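Packing Table FAQ
Kumlow Gift Packing – Information for Senders and Packers

Questions on sender accounts go to Beca Meredith. Questions on packing go to Bezawit Degefa. This page was last revised in July.

What can be packed at Kumlow?

Dry, boxed food in its original retail carton, and small household items that fit the inner tray. Shortbread, crackers, tea and boxed candy make up most orders. Glass jars are handled under a separate procedure and must be booked in advance.

What are the size limits?

The longest side of any single carton must not exceed 55 cm. Anything longer goes to the Griffiths counter, where oversize sleeves are stocked. Narrow cartons are measured along the long edge. Do not measure corner to corner.

Do retail cartons need to be wrapped?

No. A sealed retail carton is treated as finished packaging. Wrap it only if the order form asks for gift paper. Printed cartons, plaid ones included, scuff when they rub against bare wood, so put a sheet of tissue between the carton and any wooden piece in the same parcel.

How should a carton be checked before packing?

Press lightly on both end flaps. Neither should lift. Look along the long edges for crushing, then find the barcode and confirm that it is flat and unmarked. A crease through the barcode is a reject, even when the contents are sound. A crease anywhere else is left to the packer.

Does it matter which way up the carton goes?

Yes. The barcode must face up when the carton is laid in the tray. The scanner reads at any angle, so the carton can lie diagonally if that is the only way it fits – the lid still has to close flat.

My carton is open at one end. Can you reseal it?

No. Open food cartons are returned to the sender.

Which filler is used?

Shredded paper for food, folded kraft paper for everything else. We stopped using Zenex air pillows because they shifted in half-full parcels. Senders may supply their own filler if it is clean, dry and unscented.

How many cartons go in one parcel?

The standard limit is two. A third may be added if all three are under half the maximum length and the packer signs the slip.

Why is the tabletop dark?

The surface was chosen for contrast. White trays and pale wood show up against it, and so do crumbs and paper scraps. A matte finish also keeps glare off shiny cartons during the barcode check. Wipe it with a damp cloth at the end of each shift. Do not use spray polish – it leaves a film that transfers to cardboard.

How should items be placed on the table?

Keep the carton near the middle and leave a hand's width clear on every side of it. Trays and wooden pieces go toward the edges. Do not stack anything on a carton.

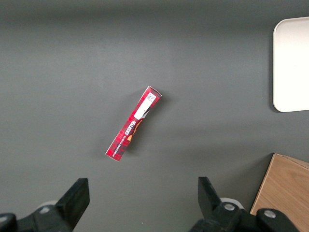
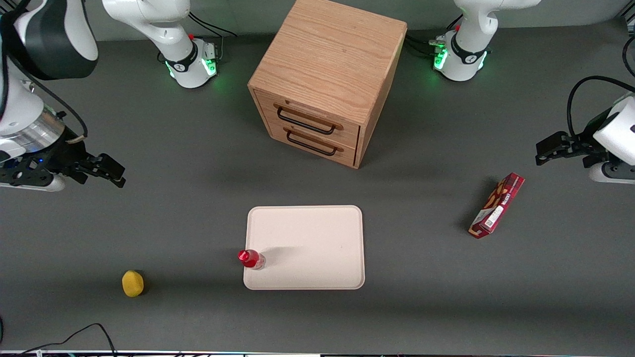 The dark gray packing tabletop. The first picture shows a Walkers carton, with part of a white tray at upper right.

What happens to rejected cartons?

They go on the return shelf with a yellow slip. The sender has until 4:00 p.m. on the following working day to collect them or authorize disposal. Rejected food is not repacked under another order number.

Is there a limit on stored stock?

Yes, 4,000 cartons across all senders. When the limit is reached, new deliveries are held at Paria until space opens. Senders are told by email, and no storage fee applies while stock is on hold.

Can I change an order after the parcel is closed?

Only the address label. Changes to the contents require a new order.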